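6. Surfaces, Fixings and the Wash Counter

The preceding sections dealt with how people say they use shared rooms. We turn now to the furniture, which was not interviewed and is the more consistent witness. The room discussed here is the common room at Wellau, a space that appears in the building plans as "flexible" and in daily life as the place where things get put down. The entries on which we draw come from the Stotix diary, a shared log in which occupants could write anything they liked about the room, and in which they mostly wrote about each other. It was closed in August with 200 entries, a total helped along by one long argument over a sponge.

Our interest is in what we call parking: the leaving of an object on a surface that is meant for something else, by a person who fully intends to come back. Parking is seldom described as such by the person doing it. In the diary, other people leave things "lying around" while the writer has "just put it there for a second." Tables attract more of it than counters do, and a table that stands near a seat attracts the most.

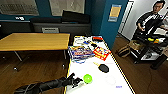 Parking has a grammar, and food comes first in it. Once a snack has been set on a shared table, the table is open for business, and whatever is in the next person's hand may join it. The white table with the striped edging is a fair specimen of the later stage. Brightly printed packages overlap in the middle of it, a lime-green ball sits out in the open, and the smaller things have collected toward the far end. The wooden table beside it, within easy reach of the upholstered bench, is the one most diary entries call "the nice table," and several propose that the nice table be kept clear by moving its contents to the white one. We found no entry proposing the reverse. Striped edging, it seems, is read as permission.

This brings us to the question of storage. Both rounds of furnishing by Henriques were justified on the grounds that people would put things away if they had somewhere to put them. The theory is attractive and has survived 2 budgets. What it leaves out is that storage has to be noticed, opened and shut again, and that each of these is a small chore. The part of a piece of furniture that decides the matter is often one that no catalog shows: the plates, screws and joints on the underside, out of sight of anyone who isn't lying on the floor. We looked at these because complaints in the diary about "the desk" rarely said which part of the desk had given offense.

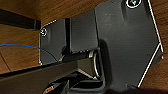
One respondent disagreed with the whole line of inquiry, and wrote at some length that people leave things out because they want to see them, that a drawer is where a pair of scissors goes to be replaced by a second pair of scissors, and that we might spend our time better by buying a tray. We have some sympathy with this. The tray was in fact suggested in our own pilot study, where it was welcomed warmly and became a further place to park things. The objection stands, though, in its main point: visibility is a form of storage, and for objects in daily use it may be the best one available. It serves less well for soup.

Counters follow different rules from tables. A counter with a sink in it is expected to be used and then left, and occupants hold it to a stricter standard than they apply to any table.

Figure 2. Wash counter and wall cabinet.
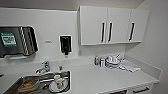 Closed doors are the great untested promise of the common room. Everyone agrees that cups belong behind them, and the agreement costs nothing as long as the sink is nearer. At the wash counter the means of good conduct are all provided: a faucet, a soap dispenser on the wall, paper towels a short distance along from it, and cabinet doors with long black handles that can hardly be overlooked. The sink has things in it anyway. We coded any object in a sink as "in transit," following our own practice at home. The diary is less forgiving, and the longest entry it contains, at 200 words, is addressed to a single fork.

As for the fixings, our notes on them are brief and we report them mainly so that others need not crawl. What shows on the underside is dark metal plate screwed to brown wood, with angled corners and a few scuffs. Plilura, the supplier of the desks at our comparison site, prints nothing on the subject beyond a request not to lean.
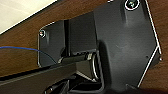 Scuffs were left out of the coding scheme, since we could not agree on whether they were a sign of use or of delivery. The remaining codes, for surfaces, doors and sinks, were fixed on 12/8/22 and were not changed afterward, although one of us still thinks the bench should have been coded as a table. On the evidence of the diary, coats agree.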